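Been using the Jolero two-arm kit at the shop since January. A few people asked if it's worth it for soft stuff like bedding, so I'm putting my notes in one thread. I paid for mine.

Share 2

What you get: two small arms, a grip on each, a wrist camera for each, brackets, cables and the control software, which is called Fudby. You supply the table, the rail and the computer. The parts list on the sales page makes it sound like the rail is included. Read the line under it.

I bought through Espinoza. Ordering direct from Jolero was a little cheaper but the wait was longer. The box came in good shape. One bracket was the wrong hand and they mailed the right one without an argument.

Assembly took me nearly two hours with the printed guide. The guide is fine until you get to the cables. It shows them tied flat along the arm, and if you do that the wrist can't turn all the way. Leave slack. I had to cut my ties and do it over.

Comments 2

Why pillows: we sew and pack pillowcases, and Bautista Durán wanted to know if the arms could do any of the handling at the end. Straightening, turning, pulling a corner square. If it can't do a pillow I don't have much use for it.

Hard objects first, to be fair to it. Markers into a cup, a book moved from one side to the other. It learned those fast and I have no complaints. The grip closes evenly and lets go when you tell it to.

Cloth is slower. The fingers are long and narrow at the tip, which is good for getting hold of an edge and bad for getting hold of anything wide. It needs a fold or a seam to pinch. Give it a flat, tight stretch of fabric and it slides.

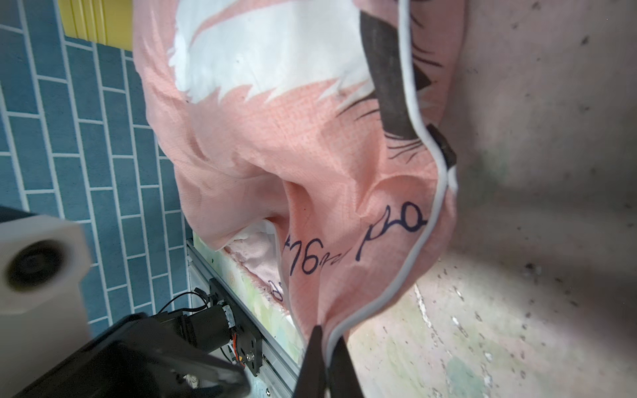
The fix that helped most was teaching it to go for the piping every time. A corded edge gives the fingers something with thickness. On cases with a plain hem I get a lot more misses, and I haven't found a setting that changes that.

There is a grip force slider in Fudby. The default is too strong for thin fabric. I run it well below the middle now. It doesn't save when you close the program, so write your number on a piece of tape like I did.

Share 2 Comments 2

Teaching it works like this. You move the arms through the job by hand controls, the cameras record, and you repeat until there's enough to train on. Fudby says you can start with a small batch. For pillows I didn't see steady behavior until I had 100 recordings, and I threw out a good share of those for being sloppy.

Most of the sloppy ones were my fault. I kept going back for a second grab after a bad first one, and then the arm learned to make a bad first grab. Ignacio Cáceres pointed it out when he was watching over my shoulder. Stop the recording and start again. It's faster in the end.

Wrist cameras. Picture is decent up close and color is close enough to tell similar pinks apart, which I was worried about. With two cases touching, the view from the wrist fills up with fabric and you lose track of which way is up. I leave the wide view open next to it the whole time.
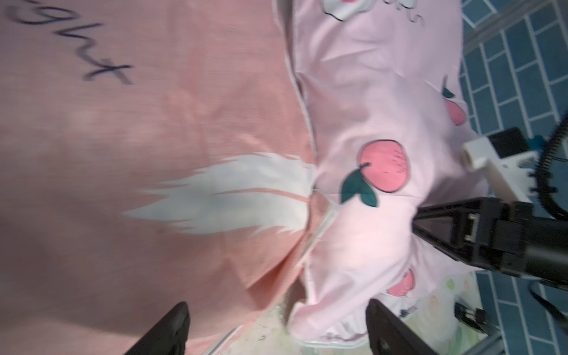
Feather print and peach print, white piping in between.

Prints seem to matter less than I expected. I trained mostly on the feather case and it carried over to the peach one with only a few extra recordings. Fill matters more. An overstuffed pillow rolls away from the fingers, and a soft one folds up on itself before the arm gets any pull.

Lighting matters too. Late in the afternoon I get hard shadows from the arms and the misses go up. I put a lamp on the other side and that mostly took care of it. The manual has one sentence about lighting.

Share 2

The paid service. Jolero will train on your recordings for you, $300 for a job. You upload, they send back a file, you load it in Fudby. I tried it once. The result was better than what I got on my own computer, mainly smoother when both arms work on the same pillow. I'd pay it again for a job I run every day. I would not pay it to try out an idea.

Support was good on hardware and slow on software. Hardware questions got an answer by the next morning. My software question, about the slider not saving, got a link to the page I had already read.

I also looked at the Landenach kit before I bought. Stronger arms, and it wants a bigger table than I can spare. Can't say how it does with cloth because I never had one here. Benjamín Quiroga has asked me that more than once and the answer is the same.

Where I've ended up with the layout: arms side by side on the front rail, pillows against the back, both grips coming in low at the near edge. If the pillows sit too far forward, the elbows end up over the work and the arms get in each other's way. 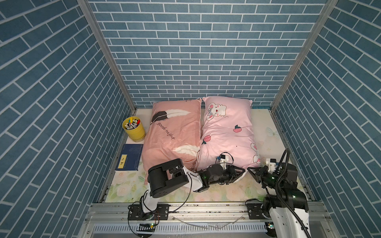

Zulema Ibarra: Does it manage both pillows in one run, or do you have to reset between them? We'd be doing sets, so if someone has to stand there and start it each time it doesn't help us.

Comments 2

It can do two in one run if you record it that way from the start. I first recorded single pillows and tried to chain them, and it would stop after the first one and sit there. Record the full set as one job. You'll still want someone within reach of it. I don't leave mine running when I'm out of the room.

For straightening, I'd call it usable. For stuffing a pillow into a case, no. I tried for most of a week and gave up. The arms aren't strong enough to hold the opening and push at the same time.

I'm keeping the kit. Next I want to try padded fingertips for the plain hems. Jolero doesn't sell any, so I'll be cutting up a shelf liner. Will add to the thread when I have something to report.

Share 2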